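# 常见问题

最近一次增补：一月。新问题加在各节末尾，旧问题的答案偶尔会改，改了不另行通知，请多包涵。

我们卖的是听力防护用品：耳塞、耳罩、颈挂式耳塞，以及它们的各种垫圈、海绵、收纳盒。不卖口罩，不卖手套，也不卖降噪音乐耳机，尽管每个月都有人来问。下面的问题都是客人真的问过的，措辞略有删改，主要是删掉了感叹号。

## 选购

### 耳塞和耳罩，哪个好？

看您一天要摘戴几次。一整班都待在机器旁边，中途不怎么摘，耳塞轻，夏天也不闷。如果您每隔一会儿就要摘下来听人说话，耳罩方便得多，一推一拉就行，手脏也不要紧。用沾满机油的手指去搓泡棉耳塞再塞进耳朵，这种事我们见过，耳科医生见得更多。

### SNR、NRR 这些数字是什么意思？

SNR 是欧洲常用的单值降噪指标，NRR 是美国的，测法不同，两个数不能直接比。同一副耳罩，NRR 通常会比 SNR 低一截，这并不说明美国人的耳朵更难伺候。比较两款产品时，请拿同一种指标比。

另外，包装上的数字是实验室里测出来的，受试者戴得端端正正，还有人指导。您在车间里边走边戴，多半达不到那个数。估算时留些余量，别卡着线选。

### 那我直接买数值最高的，总没错吧？

会有错。降得太多，您听不见叉车倒车，听不见同事喊您，也听不见火警。一般的做法是让戴上以后耳边的声级落在七十到八十分贝之间。低于七十分贝就算防护过度，人会觉得自己像泡在水里，然后开始不停地把耳塞拔出来，最后等于没戴。

### 我不知道我们车间有多少分贝，怎么办？

请有资质的机构来测，或者先用声级计摸个底。手机应用可以用来满足好奇心，别用来写报告。有个土办法：与同事隔一臂的距离，如果必须提高嗓门才能听清，那就该认真对待这个问题了。如果你们本来就习惯提高嗓门说话，这个办法不适用。

### Clanetar 和 Saavedra 两个系列有什么区别？

Clanetar 是耳罩，分头戴式和安全帽挂式。Saavedra 是耳塞，有泡棉的、硅胶的和带绳的。两个系列可以同时戴，噪声特别大的岗位确实会这么用。不过叠加以后的效果不是两个数值相加，通常只在较高的那个基础上多出几分贝。有客人算出过一个相当惊人的总数，我们很遗憾地告诉他，声音还会从骨头里进来。

### 安全帽挂式耳罩能装在任何安全帽上吗？

不能。要看帽壳两侧的插槽，宽度和深度都得对得上。下单前请把安全帽的型号告诉我们，我们查得到就告诉您，查不到会照实说。请不要在帽壳上自己打孔。打了孔的安全帽看起来还是安全帽，可惜只剩下帽了。

### 耳朵小，泡棉耳塞总往外弹。

换小号。Saavedra 泡棉款有小号，页面上排在很后面，因为当初没想到会有这么多人需要它。如果小号也往外弹，多半是戴法问题，请看下一节。

## 佩戴

### 泡棉耳塞到底怎么戴？

洗手。把耳塞搓成又细又匀的一条，不要搓出折痕。另一只手从脑后绕过来，把耳廓向上向后提，趁它还细的时候推进去，用指尖按住，等它胀开，再松手。按住的时间大概要比您觉得合理的时间长一倍。包装上通常写着三十秒，照它做就好。

戴好以后，自己说一句话，声音应该发闷，像在脑袋里面响。再用双手捂住耳朵，如果外面的声音明显变小，说明耳塞没到位，取出来重来。

### 戴眼镜影响耳罩吗？

影响。镜腿会在垫圈上撑开一条缝，声音就从那里进来。镜腿越粗，缝越大。尽量换细镜腿，或者干脆改用耳塞。同理，长头发、帽檐、耳环都请挪到垫圈外面去。把耳罩戴在毛线帽外面的客人，暖和是暖和的。

### 戴久了头疼、夹得慌。

新耳罩的头带偏紧，用一段时间会松一些。可以先检查两边高度是否调得一样，垫圈是否把整只耳朵包住了。不要把头带用力掰开来“放松”它。夹紧力是防护的一部分，掰松之后舒服了，声音也跟着舒服地进来了。

### 可以一边戴着耳罩一边在里面塞耳机听歌吗？

不建议。耳机线会破坏密封，而且为了听清歌，您会把音量调高，等于在防护里面又安了一个噪声源。有带音频输入、限制输出音量的型号，价格贵一些，请到产品页筛选。能不能在岗位上用，要问您的安全主管。 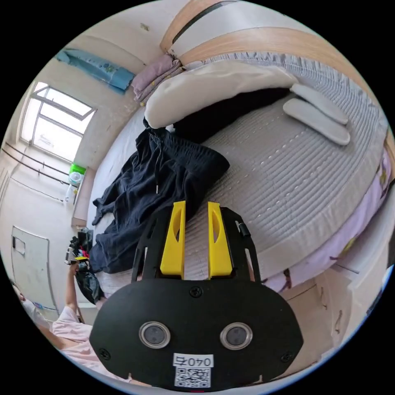 ### 泡棉耳塞可以水洗以后再用吗？

一次性泡棉耳塞不要洗。水和清洁剂会改变泡棉的回弹，晒干以后看着差不多，塞进去却胀不满耳道。脏了、变硬了或者用过一个班次，就换新的。想反复使用，请选硅胶款，用温水和中性皂清洗，晾干后放回盒子。

## 保养和更换

### 耳罩的垫圈多久换一次？

每天戴的话，半年换一次比较稳妥，出汗多或者环境油污重就再勤一点。不看日历看垫圈也行：发硬、开裂、压扁了弹不回来，都该换。里面的吸音海绵一起换，卫生套装里两样都有。

有客人的垫圈用了很多年，边缘已经用胶带补过一圈。胶带的黏性很好，我们没有别的好话可说。

### 可以用酒精擦吗？

外壳偶尔擦一下问题不大，垫圈不要用，会让表皮变脆。用拧干的湿布加一点中性皂，擦完自然晾干。不要放暖气上，不要放进洗碗机。后一条是应客服要求加上的。

### 海绵湿了还能用吗？

取出来晾干，彻底干透再装回去。潮着装回去不但影响降噪，过几天还会有气味。如果海绵已经变形或掉渣，换新的。千万不要把海绵扔掉以后空着壳子戴，那样的耳罩主要起装饰作用。

### 没拆封的耳塞会过期吗？

会慢慢老化。避光、干燥、常温存放，按包装上标注的日期使用。夏天放在车里仪表台上的那一盒，建议别再指望它了。

## 下单和发货

### 有起订量吗？

零售没有，一副也卖。批发从整箱起，泡棉耳塞每箱 802 副。常有人问为什么是这样一个数，我们问过工厂，工厂反问我们有什么不对。现在已经没有人再追究了。

### 运费怎么算？

订单满 1,998 元免运费，不满按重量收。耳塞很轻，体积却不小，一箱耳塞的运费有时会让人产生被空气收费的感觉，这种感觉是准确的，快递公司管它叫体积重量。

### 多久能到？

现货在下午三点前付款，当天出库。缺货的型号会在页面上写明，如果页面说有货而我们其实没有，会给您打电话道歉，并让您选择等或者退。

### 可以先要样品吗？

企业客户可以，每款一副，在询价表里注明即可。样品也请按说明书佩戴。曾有一家单位试用后反馈毫无效果，后来得知他们是装在口袋里试的。

### 询价表在哪里填？

在 Fundeck 采购平台上，搜店名就能找到。表里“噪声类型”一栏请尽量填具体，写“冲床”“木工锯”“柴油发电机”都行。写“很吵”我们也会处理，只是还得再打个电话。

### 能印我们公司的标志吗？

收纳盒可以印，耳罩外壳可以贴标，耳塞本体不印。Veltoseo 系列的硬壳收纳盒印出来最清楚，软袋上的细线条会糊。请提供矢量文件。从网页上截下来再放大的那种，我们印过一次，双方都不愿回忆。

## 退换和证书

### 可以退货吗？

未拆封的，收货后 30 天内可以退。耳塞一旦拆了内袋就不能退，理由我们相信您想得到。耳罩拆封试戴过、没有使用痕迹的，可以换尺寸或换款式，来回运费一人出一半。

### 收到的货有质量问题呢？

拍照发给我们，连同批号。批号在内袋封口处，耳罩的在头带内侧。确认后补发或退款，寄回的运费我们出。退款在 15 天内原路返回，通常更快，但银行有银行的节奏。

### 需要检测报告和符合性声明，怎么拿？

每个产品页底部都有下载链接。安全检查需要盖章纸质版的，请把收件地址和抬头发过来，随下一批货寄出。若检查人员已经站在门口，请直接用电子版，我们寄得再快也赶不上他。

### 开发票吗？

开。下单时填抬头和税号，填错了可以改一次。改第二次也可以，只是会计会叹气，您听不见，她的同事都戴着我们的耳塞，也听不见。

### 已经有耳鸣了，戴什么能治好？

戴什么都治不了。防护用品只能减少后面的损伤，已经出现耳鸣、听力下降或者耳朵疼，请去医院做检查，同时告诉单位负责职业健康的人。看完医生以后，如果需要按医嘱换防护等级，把要求发给我们，我们帮您对型号。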